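# Brinetti light therapy lamp: two months on

I bought the Brinetti in November for low mood and poor sleep, which I get every winter. My GP was happy for me to try one alongside my usual tablets.

It has a single button and 2 brightness settings. I use the higher one for 20 minutes at breakfast, with the lamp off to one side at arm's length. The light is even and doesn't flicker. The stand is less good. It tips if the cable is pulled, and the angle can't be changed.

By the third week I was getting up at the first alarm on most days. My mood took longer, and I still had some flat afternoons. I can't say how much of it was the lamp. 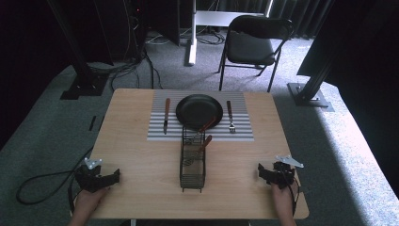 A reader who owns the Gindura model wrote that hers gave her headaches until she moved it further back and cut the session in half. She also asked whether the Brinetti has a timer. It doesn't, so I use the one on my phone.

Mine cost £50 and came with a mains plug only. The leaflet is short and says little about eye conditions or bipolar disorder, and anyone with either should ask a doctor first. I'll be keeping it on until April.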